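From: Raghda Sfeir
To: playthings-repair list
Subject: Re: [playthings-repair] Play kitchen worktop: hob panel lifting, and what to stock it with

On an evening in August, Maëlys Chauvin wrote:

> We have been given a white play kitchen with an inset hob and sink.
> Two questions. The hob panel rocks slightly when a pan is put on it.
> Is it safe to glue down, or should it stay removable? Second, the
> food that came with it is a mixture and half of it won't fit in the
> pans. Is there a sensible size to aim for?
>
> Maëlys

Maëlys,

Taking the hob first. Do not glue it until you have had it out and looked at the recess. On the Imimetti worktop we had in last year the panel rocked on a ridge of old adhesive at one corner. I took the ridge off with a scraper, cleaned the recess with a damp cloth, let it dry overnight and refitted the panel with four small pads of double-sided tape. It has stayed flat and it can still be lifted with a thin blade.

Ours is the same general layout as yours: glossy black hob let into a white top, rings outlined in thin lines with a red element in the centre, grey sink to the right of it.
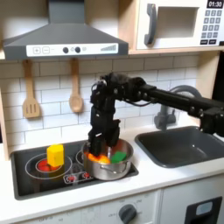 Check the sink while you have the tools out. If the basin moves when you press on one side, the hob will probably be seen to move too, and you can waste an hour on the wrong part. Xiaoyan Hou had one where the tap fixing was loose and everything else was sound. Tighten by hand only – the thread is soft.

On cleaning, a glossy black surface shows every smear. Warm water with a drop of washing-up liquid, then a dry cloth. I would not use anything abrasive on the rings. Kiều Kim tried a cream cleaner on a Skonier hob and took the gloss off a patch the size of a saucer.

As to the food, I would go by the pan and ignore the age label. Measure the inside of the pan at the base, and reject any piece that touches both walls when laid flat. Height matters less. A block which leans on the wall and stands a little proud of the rim is easy for a child to get hold of, and I leave those in. Pieces that sit entirely below the rim are fine as long as a hand can get in beside them. 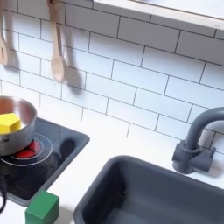 Yellow block in the steel pot, standing above the rim. Green cube on the worktop in front of the hob.

We keep 12 pieces with each kitchen and hold the rest back. The full stock list stands at 284 pieces, of which more than I would like are odd ones without a set. Plain coloured blocks get as much use as the shaped vegetables, so do not throw yours out for being plain.

Steel pans do mark the hob if they are dragged. Run a finger round the underside and take off any burr with 2000 grit paper, used wet. Rinse and dry before it goes back.

If the panel still rocks after all that, post the recess depth at each corner and I will compare it with ours.

Raghda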